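Teleop in the kitchen sim: wrist rotation lags near the sink
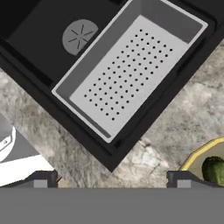
gjaunzems
What's a sensible number of demos before the first training run? I have one task, pick the vegetable and put it in the colander.

tnaylor_sim
50 is too many for a first pass if the operator is new. Record a small batch, train, see where it fails, then record more of that.

gjaunzems
I have 623 from two operators. Replay passes on most. The policy still stalls over the colander rim.

cpearce
Two operators is your problem. Different approach angles, so the policy averages them. Drop one.

tnaylor_sim
Disagree. Mixed operators are fine if the pauses are trimmed. Check idle steps first.

cpearce
Trimming won't fix an approach that comes from both sides of the basin.

gjaunzems
Trimmed anything over 6 idle steps and retrained. Stalls less, but still clips the rim. Splitting by operator next.

glenys_st
Check your wrist lag before that. The Plelta controller smooths rotation by default.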